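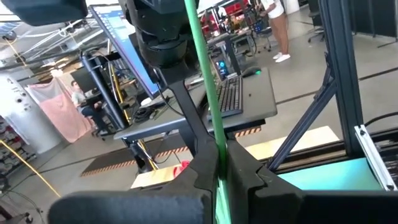 How a computer desk works

A computer desk looks like a table with things on it. It is a small system in which each part has one job. This page explains the parts in order, starting at the top.

The monitor
A monitor displays what the computer is working on. The picture is made of tiny dots called pixels. Some monitors stand on a foot. Others are held by a monitor arm, a jointed bar fixed to the desk or the wall. The joints let the screen tilt, turn and move up or down. The top of the screen should be nearly level with your eyes.

The keyboard and mouse
These are input devices. Input means information going into the computer. Under each key is a switch. Pressing the key works the switch, and the keyboard sends a code for that letter. An optical mouse has a light and a sensor underneath. The sensor compares one view of the desk with the next and works out which way the mouse has moved. Coloured lights on the outside, such as a green glow, are mostly decoration.

The tower
The tower is the case that holds the processor, the memory and the storage. The processor follows instructions. It gets warm as it does so, and fans push the warm air out - this is the humming noise you may hear. Do not block the vents.

The cables
Some cables carry electricity and some carry information. A long cable can be coiled and kept on a shelf under the desk, away from people's feet. Cable jackets come in different colours, which makes it easier to follow one from end to end.

The floor
A person who stands at a desk for a long time may use an anti-fatigue mat. It is slightly soft, so the leg muscles make small movements and tire more slowly. Some mats have striped edges in orange and black. The two colours contrast strongly, so the edge is easy to see and people are less likely to trip.

Words to know
Input: information going into a computer.
Output: information coming out, such as the picture on a screen.
Pixel: one dot in a screen picture.

Text by Yamuna Naidu. Checked by Tharun Alva.
Last updated October 5, 2023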